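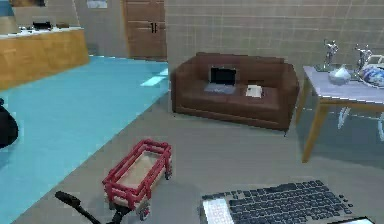 A laptop left open on the sofa. Rendering.

Working from home was supposed to give us the evenings back. Mine went to email. Balakrishnan Acharya wrote in the Follbridge paper this September that the commute was a door you closed behind you, and I laughed at that, then I counted what I'd answered after dinner. 8 messages. One was from my boss at Mastine, asking if I'd seen the other one.

So, no more. Laptop shut at six. Phone in the kitchen drawer.
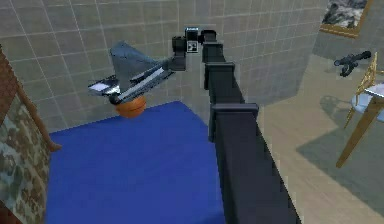 People will say it's fine, flexible hours, you can take the afternoon off. Sure. Who takes it? I had 3 free afternoons on paper last month and worked thru all of them. My sister at Gullia gets paid by the shift and when she's done she's done. I used to feel sorry for her. Ha.

Put it in the contract. An hour when work stops, in writing, with overtime after. Rakena has almost 100 people on a deal like that and teh place still opens in the morning.

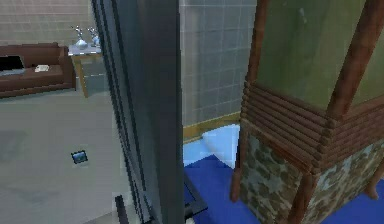 And bosses, stop with the "no rush" at ten at night. If there's no rush then send it tomorrow. Same for me, I've done it too.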